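Matbridge Forums > Manipulation > Learning from demonstration
Thread: Segmenting bimanual demos by contact state instead of by time

kestrel_df
Posted September 13, 2019

Writing up a result from our tabletop setup before it goes into the Zernano report. Comments on the method are welcome, comments on the hardware less so, as it is fixed until the end of the project.

Background. We train one policy per arm with a shared encoder. Both policies see the head view and one fixed side view. The baseline cuts each demonstration into windows of equal length and samples windows uniformly. The alternative cuts at changes in contact state (neither gripper holding, one holding, both holding) and samples segments so that each state gets equal weight. Network, optimizer and demonstrations are identical in both runs.

Tasks are listed below in the order we evaluate them.

1. Bottle and cap. Small white bottles with pink caps. The cap is off and the bottle is standing at the end of a successful episode. Spare bottles stay on the table as distractors, lying down, on the right arm's side. The policy must not touch them.
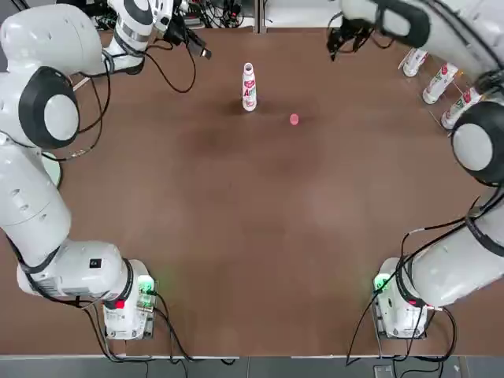

2. Cup and plate. Cups hang on a small drying rack at the far left, with a light green plate in front. One arm takes a cup off its peg and sets it on the plate. The other arm should hold still. This is the control task, as it has no two-handed phase and the segmentation should make little difference.

3. Handover. A bottle goes from one gripper to the other above the table and is then put down upright.

Results, 33 trials per task and condition, success judged from the recordings by a person who was not told which policy was running:

Bottle and cap: baseline 7, contact segments 18.
Cup and plate: baseline 17, contact segments 18.
Handover: baseline 7, contact segments 17.

The control task behaves as expected. The other two gain well beyond what I would put down to seed variation, although I only have one seed per condition so far. Most baseline failures on task 1 were the same: the gripper closes on the cap, starts the twist and lets go before the thread is clear. In the baseline data the twist is a short part of a long episode and gets few samples.

For the control task we kept the layout simple, with the plate well clear of the rack and nothing else in the reach of the arm.

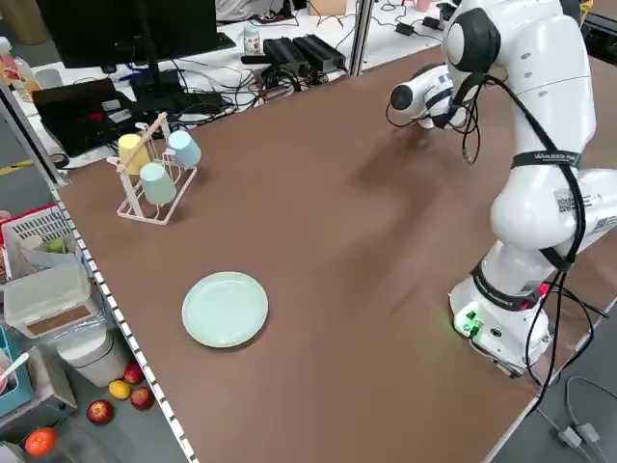 orrery
The control task doesn't control for much. You changed two things at once, where you cut and how you weight. With the same fixed windows, sampled in proportion to contact state, you might get the same numbers. I would not call this a segmentation result until that run exists.

kestrel_df
Agreed that they are confounded. The reweighted-window run is queued. My expectation is that it recovers part of the gain. Windows that straddle a state change carry mixed targets, and weighting doesn't repair that.

orrery
Expectation noted. Please post it whichever way it goes.

pale_torque
How do you detect the contact state? If it comes from gripper width, a bottle neck and a closed gripper can be hard to tell apart.

kestrel_df
Width plus motor current, with a threshold on each, then a median filter. The cap is the hard object. We hand-corrected labels on that task wherever the two signals disagreed. Cups and bottle bodies needed no correction.

pale_torque
Then the hand correction belongs in the method section. A reader who runs your pipeline on thin objects without it will not get your labels. It also means the contact-segment condition had human input on task 1 that the baseline never got.

kestrel_df
That's a reasonable point. I can rerun task 1 on the uncorrected labels and report both.

gantry_notes
We tried something close to this at Arnaud in May, using wrist force instead of current. It helped on insertion and did nothing for handover. Our handover failures were all timing: the giving arm opened before the receiving arm had a grip. Cutting at contact changes made that slightly worse, because the two policies were trained on segments with no overlap and had no view of what came next. Do you pad?

kestrel_df
Yes. Each segment is extended on both sides, so the "one holding" segments include the start of "both holding" and the other way around. Without padding we saw your failure too, with the early release nearly every time. I left this out of the first post and should not have.

The padding length matters most at the point where the grippers close in on the bottle from either side. If it is too short, the giving arm treats the approach of the other gripper as the cue to open. We settled on a length by looking at a few held-out demonstrations and have not tuned it since.
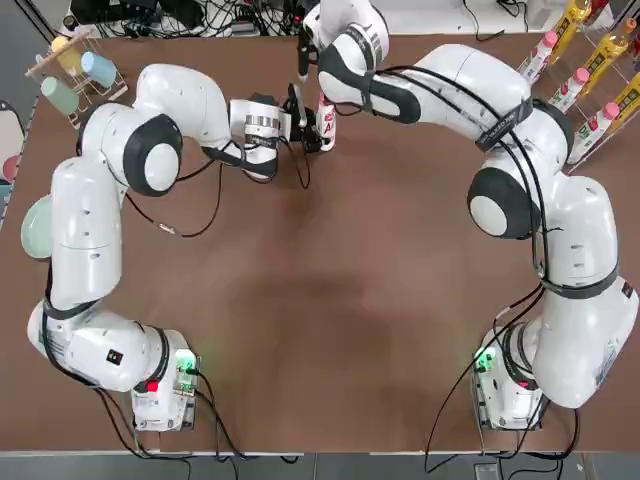 Longer padding is not free. Past a certain point the segments overlap so much that the state weighting washes out, and the sampling drifts back toward the baseline. I can post the curve once the remaining lengths have finished.

gantry_notes
Thanks, that explains most of the difference from ours. We had no padding at all. Does the receiving arm get the state of the giving gripper as an input, or only through the images?

kestrel_df
Only through the images. Joint state is private to each arm.

orrery
So the handover policy has to infer a grip from pixels, with two grippers crowding the bottle. I would try sharing one bit of gripper state before spending more time on the sampler. The Allus code has a flag for it if you are still on that base.

kestrel_df
We are, on an older branch. I'll add it as a separate condition, after the reweighted windows and the uncorrected labels. The order is fixed now, so any further requests go behind those.

pale_torque
More seeds before any of that, please.

kestrel_df
Seeds run alongside on the second machine.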